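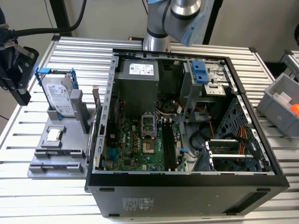
Testing a small business idea before you leave your job takes a few weeks of evenings and a little courage, and I'd like to walk you through the way I do it with people who come to me with an idea and a worried look. You don't need a company name, a logo or a loan to begin. What you need is one thing you can offer to one kind of person, described so plainly that your aunt could repeat it at dinner. Let's say you want to fix up old office computers and sell them to families. Then your whole business can start as one Dell tower on its side on a workbench, panel off, with an empty processor socket waiting for a part and a price you haven't worked out yet. That is plenty to learn from, and I'll keep coming back to it as we go, though the steps are the same for dog walking or tax help or wedding cakes.

Step 1. Write the offer in one sentence

Take a sheet of paper and finish this line: "I help (who) to (do what) for (how much)." The price goes in now, even if it makes you squirm. For the computer idea it might read, "I help parents get a reliable homework computer for $139, set up and ready to use." You will change it, probably more than once, so please don't spend the whole evening polishing it. Put the date on the back and keep every version. I have a shoebox of mine going back years, and some of them make me laugh out loud.

Watch out for the word "everyone." If your sentence says you help everyone, go back and pick the people you could reach by phone this week.

Step 2. Talk to people before you build anything

Make a list of possible customers and have a proper conversation with 16 of them. I settled on that number after a lot of trial and error. By then the same complaints keep coming back, and you can usually hear which one matters. Close friends don't count toward the total, bless them, and neither does anyone who owes you a favor.

Ask what people have already done, and leave what they might do for another day. Good questions sound like these:

When did you last buy something like this?
What did you pay for it?
What annoyed you about it?
Who else had a say in the decision?

Then be quiet, which I find very hard, and write down their exact words. Don't describe your idea until the end, and even then keep it short. Vilja Turunen, who took my evening workshop in Arville a couple of years ago, went in planning to sell secondhand computers to students. Her notes told her that students mostly wanted a laptop they could carry, while small offices kept asking whether somebody could come by and look after the machines they already had. She would have filled her spare room with stock otherwise – and she had already measured the shelves!

Step 3. Add up what one sale really costs you

This is the part people skip, and I understand why, but it only takes half an hour and a cup of coffee. Write down everything that goes into a single sale: the item or materials, the spare parts, the packaging, gas, any payment fees, and your own time at an hourly rate you wouldn't be ashamed to tell a neighbor.

With the computer example, the used machine itself may look wonderfully cheap. Then you add the missing parts, the evening of cleaning and testing, and the one in the pile that never works no matter what you do to it. Take the total away from your price. If there's nothing left, raise the price or drop something from the offer, and do it on paper while it's still free to change your mind.

Step 4. Set a limit on what you'll spend

Choose a sum you could lose without it spoiling your month, and write it at the top of a notebook page. Mine was $300 the first time I did this, and I ended up spending $364, mostly on business cards I didn't need. Keep the receipts in an envelope. If you reach your limit and you haven't made a sale, stop and read your conversation notes again before you reach for the card.

Step 5. Ask for money

Go back to the people from Step 2 who sounded most interested and offer them the real thing at the real price. A short message will do nicely:

"Hi, you mentioned last month that you were looking for a homework computer. I have one ready for $139, including setup. Would you like it?"

Kind words are lovely, and you'll get a lot of them, but count only a payment or a deposit as a yes. If someone says no, thank them and ask what would have made it easier to say yes. Joonas Pelkonen, who now runs a bookkeeping service called Braleck, heard "I'd want a fixed monthly price" four times in his first round. He rewrote his sentence that same night and signed his first client on the next call.

Before you take payment, check what your city or state asks of very small sellers. Rules on permits and sales tax differ a good deal from place to place, and a phone call to the local business office will usually tell you where you stand.

Step 6. Decide what comes next

Give yourself an end date when you begin. Six weeks works well for most people with a full-time job, eight if you have little ones at home. When the date comes, sit down with your notebook and answer three questions in writing. Did strangers pay? Was there money left after Step 3? Would you be glad to do this again next month?

If you have two or three yeses, run another round with a slightly bigger spending limit and the same notebook. If you only have one, change the customer or the offer, keep whatever you liked best, and start over at Step 1. You'll find the second round goes much faster, as you already have the list of names and you've gotten over the awkwardness of the first phone call.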